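Horrocks moves order picking to automated store at Zurnley; handwritten batch sheets stay for now

Horrocks has switched the picking of small parts at its Zurnley warehouse to an automated store, ending most of the walking that made up the bulk of a picker's shift. The system, supplied by Wotetti, went into full use in April after a trial on a single aisle. It holds 702 bins in a closed rack and brings them one at a time to staff standing at 2 pick stations.

The site supplies fixings, seals and small electrical parts to repair firms. Before the change, pickers took a printed list and a trolley and worked their way along open shelving. Each now stays at a station. A shuttle lifts the bin from the rack, a belt carries it to the opening, and a screen gives the part number and the quantity. The picker takes out the parts, places them in the order tray and presses a button to release the bin. The next one is normally already waiting behind it.

Callum Crabtree, who runs the warehouse, said the main gain so far has been in steady output across the day. Under the old layout the rate fell away in the afternoon, when orders with long lists tended to arrive. The shuttle sorts the queue so that lines sharing a bin are picked together, and long orders are split between the stations.

"The total for a quiet day has hardly moved," he said. "A busy day used to run over and now it mostly does not."

One part of the job remains on paper. Every batch leaving the stations carries a sheet with the batch mark written by hand in board marker, large enough to be read from the packing end of the building. Printed labels were tried during the trial. The label printer was slower than the stations it served, and the type was too small for the packers, who sort trays by sight before scanning them. The sheets are written at two plain desks against the wall.
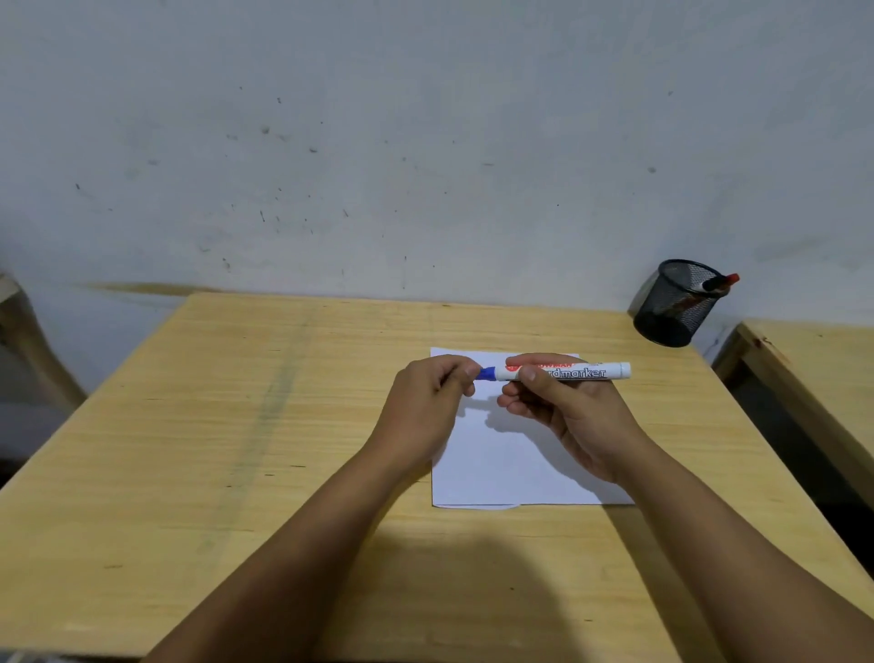
The mark is a letter and a number. The letter gives the carrier and the number gives the order in which the batch is to be packed. A sheet stays with its trays until they are sealed, and then goes into a box that is emptied at the end of the shift. The control software does not read the sheets and has no record of them. If the written mark and the screen disagree, staff have been told to follow the screen and rewrite the sheet.

Daryna Mykhailiuk has worked at Zurnley as a picker and is now one of 3 station leads, a role that did not exist before the store was built. The leads clear faults, decide when a bin should be recounted and handle the changeover between carriers. She said the job is easier on the feet and harder on the attention.

"With the trolley you had the walk between one part and the next, and you could think about something else," she said. "At the station the bin is there before you have put the last part down. You have to decide to stop, because the machine will not do it for you."

The point was raised early in the trial. Staff at the first station reported stiff shoulders and sore wrists after a full morning of reaching into bins, most of all into the deeper ones used for pipe clips. Horrocks lowered the opening and fitted a sloped tray beneath it. It also agreed to a rotation under which no one works a station for more than 2 hours without moving to packing, goods-in or sheet writing. Sheet writing is counted as light work for this purpose.

Howard Hebden, who speaks for the warehouse staff in talks with the firm, said the rotation was the part of the agreement that mattered most to them. An earlier draft allowed it to be set aside when orders were heavy, and that wording was removed. He said he was less content with the figures shown on the station screens, which give a running pick rate for whoever is logged in.

"The rate belongs to the machine as much as the person," he said. "If the shuttle is held up at the far end of the rack, your number drops while you stand there. We have asked for waiting time to be taken out before anyone looks at it."

Crabtree said the rate is used to balance work between the stations and is not part of any individual review. A change to the display, which would show waiting time on a separate line, has been requested from the supplier.
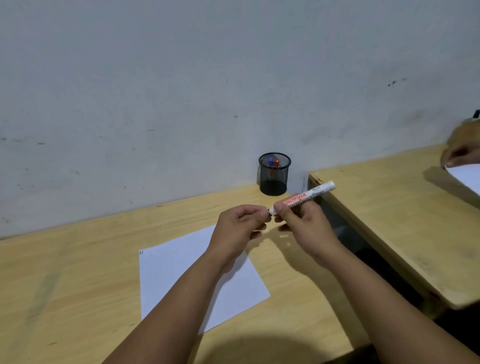 No jobs have been cut at Zurnley as a result of the change, according to the firm, though two vacancies left open during the building work will not be filled as picking posts. One has been turned into a maintenance post. The other has been moved to goods-in, where the work has grown. Parts now have to be taken out of their outer packing, counted and placed in bins of the right size before they can enter the rack, and a bin filled above its line will stop the shuttle.

Overfilled bins were the most common cause of stoppages in the first weeks. The shuttle has a light sensor across the top of its carriage and halts if anything stands above the rim. Until goods-in staff had been trained on the fill line, a lead had to isolate the rack, open the side gate and remove the bin by hand. Cor Hermans, who led the installation for Wotetti, said the sensor could be set to allow more height but that he had advised against it.

"A stop costs you a few minutes," he said. "A loose part in the track costs you the rest of the shift."

He added that the supplier had first proposed an automatic labeller for the batch step as well. It was left out of the order on grounds of cost, and the belt was built with a gap where it could be added later. Power and a data point have been run to that position.

Mykhailiuk said she would keep the written sheets whatever was fitted. The packers know each other's figures, she said, and an error is noticed sooner when a person has had to write it down. Some practical matters have been settled along the way. Sevens are crossed, only one letter is used for each carrier, and a marker that has started to fade is to be thrown out and not put back in the pot.

Horrocks is now looking at a second store for its depot at Pidberg, which handles larger parts and still works entirely from trolleys. Tomás Ó Ceallaigh, who is planning the Pidberg work, said the rack there would need fewer and heavier bins, and that lifting them out at the station could not be left to staff. A tilting platform is being considered. He has asked two of the Zurnley leads to spend time at the depot before the layout is drawn up, and the rotation terms agreed at Zurnley will be the starting point for talks with staff there.

The open shelving at Zurnley has been kept along one side of the building for parts too long for the bins. These are still picked on foot, from a printed list, and join the rest of the order at packing.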